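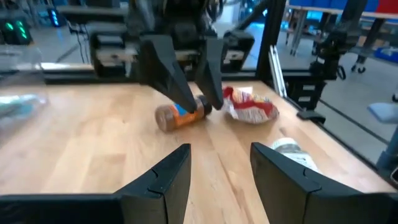

Vamauのアームキット、食料品の仕分けの練習台として買って大丈夫でしょうか

コミュニティ相談室 > ロボット・自動化 > 卓上アーム > 購入前の相談

Verena Tanner

はじめまして! 地域の工作室で週末の講座を担当しています。次の講座で、瓶や袋などの食料品をテーブルから箱へ移す課題をやりたくて、Plustelenが扱っているVamauの卓上アームキットを検討中です。

体験会で触らせてもらったのですが、もう楽しくて楽しくて、帰りの電車でずっと見積もりを眺めていました(まだ注文はしていません)。操作は想像よりずっと素直で、初めての私でも袋をひとつ箱に入れられました。あの瞬間、声が出ました。

ただ、気になっていることがあります。

・標準の2本指グリッパーで、胴の太いプラスチック瓶もつかめますか。つまむ位置は胴とフタのどちらがいいのでしょう。
・倒れた瓶と立っている瓶で、設定を変える必要はありますか。
・手首カメラは最初から付けたほうがいいですか。あとから追加もできるそうですが、少し割高になると聞きました。

受講者は大人が5人、ほとんどが初心者です。使っている方、よかった点も困った点も教えてください!

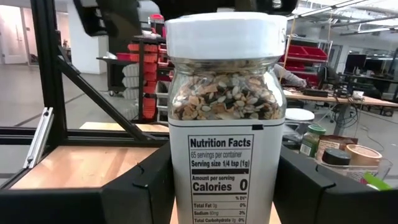 ねじ山ハルオ

うちでは去年から使っています。すごくいいキットですよ。組み立てに丸一日かかりましたけど、それも含めて楽しかったです。

太い瓶は、立っていればラベルのあるあたりを左右から挟むのが素直です。フタは大きいほど目印になるのでついそこを狙いたくなりますが、胴より径が大きいものだとフタの縁に指が引っかかります。最初は胴の真ん中より少し下、それで様子を見て調整、でいいと思います。中身の重さでもだいぶ変わるので、練習では空の瓶と500gくらい入れた瓶の両方を用意しておくと話が早いです。

手首カメラは最初から付けてください。これは強くおすすめします! 上からの映像だけだと、指と瓶の隙間がどうしても読めません。手首カメラがあると指先が対象の両側に入っていくのが見えるので、初心者の上達がまるで違います。私は後付けにして配線を全部やり直しました。あれは面倒だった……。 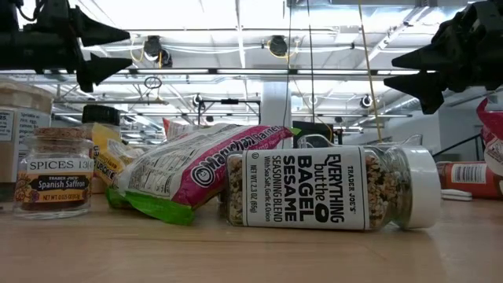

倒れた瓶のほうは、握る力よりも近づく向きを先に決めたほうがうまくいきます。キットの操作画面で手首の回転を登録できるので、瓶の長い方向に対して指が直角に開く姿勢をひとつ保存しておくと便利です。うちの教材で人気なのがベーグル風味のごまシーズニングの瓶で、白いキャップが右を向いて横倒しになっていたら、そのラベルの部分をまたぐように指を下ろします。逆に難しいのがコルク栓のサフランの小瓶。小さいうえに、隣に袋麺なんかがあると指の入る場所がすぐなくなります。講座でいきなり混ぜると詰まるので、小瓶は最後のお楽しみにどうぞ。袋はつかむ場所で形が変わってしまうから、袋麺のように端に閉じ目があるものは、まずその端を狙うのもひとつの手です。

それから保守部品。交換用の指先パッドは4枚セットを一緒に頼んでおくと安心です。型番の末尾が382のものが標準グリッパー用で、似た箱でFlorkcombe向けのものがあるため、私は一度間違えました。返品の受付はとても親切でした。

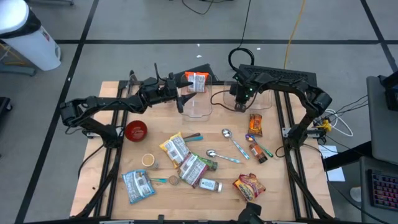

vidalin_fan

Vídalínのほうを使っている者ですが、Vamauも職場で少し触りました。アームの動きはVamauのほうが滑らかで好きです。

品物の置き方だけ。スプーンと小袋と瓶をテーブルいっぱいに散らして、奥に透明な箱をふたつ、という配置が盛り上がります。箱が透明だと中が横から見えるし、片方を袋専用にするとか、ルールを変えるだけで何回でも遊べます。スプーンが重なっているところは難しいです。でもみんなやりたがります。

質問の瓶の太さは測ってないのでわかりません、すみません。

Verena Tanner

おふたりともありがとうございます! 手首カメラは最初から付けることにしました。パッドは382のほうですね、メモしました。透明な箱のアイデアもそのままいただきます。瓶の太さは手元のものを測って、注文前にPlustelenの窓口にも聞いてみます。講座は4月に始めるつもりなので、うまくいったら(いかなくても)ここに報告を書きますね。サフランの小瓶、私が先に練習しておきます。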